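Asamoah Community Kitchen, recipe card project
Progress report for September
To: Ekua Bawa
From: Wumpini Dankwa

Quick one this month, sorry, cooking again at 4.

Where we are: 60 recipe cards tested and signed off. Target was 90 by the end of the grant. Soups and stews all finished. Rice dishes finished except the baked one, which keeps coming out dry at the corners. Beans are slow. Dried beans take the whole afternoon and we only have the big burners on Wednesday.

Changes since the last report
- Dropped the deep fried section. Too much oil per family, and Abena didn't want people doing it in small apartments.
- Added a page on freezing leftovers. People kept asking.
- Peanut stew rewritten again. Third version is the keeper: tomato paste goes in before the stock, fry it till it darkens, less ginger. Tastes like something now.
- Salt amounts cut on most of the soups. Bouillon cubes were already doing the work.

Tươi Chu has the layout for the first batch. One side ingredients, other side steps, big type. She wants the oven temperatures in bold and I agree. Printer quoted for 200 sets, comes in under the budget line. Waiting on your OK before we send.

Cooking classes: 9 people in the evening group, most of them came back. Knife skills ran long so we never got to the flatbread. Moved to next month. Aminu is taking over the morning group, he's done it before and doesn't need training.
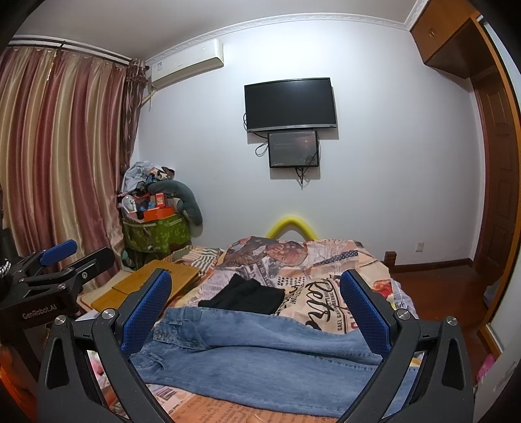

Spending: groceries a bit over, mostly chicken thighs and cooking oil. Made it up on spices, bought in bulk and split between the two groups. Reciepts are in the folder, Abena has the key.

Problems: small oven runs hot. I've been turning it down 25 degrees and checking early, but we can't print times off it. Every baked recipe has to be done again in the big one. That's the main reason the baking cards are behind.

Next month: beans, flatbread, the rest of the baking. Vegetable sides if theres time. Need from you: yes or no on the printing, and whether leftover grocery money can go on an oven thermometer.

Wumpini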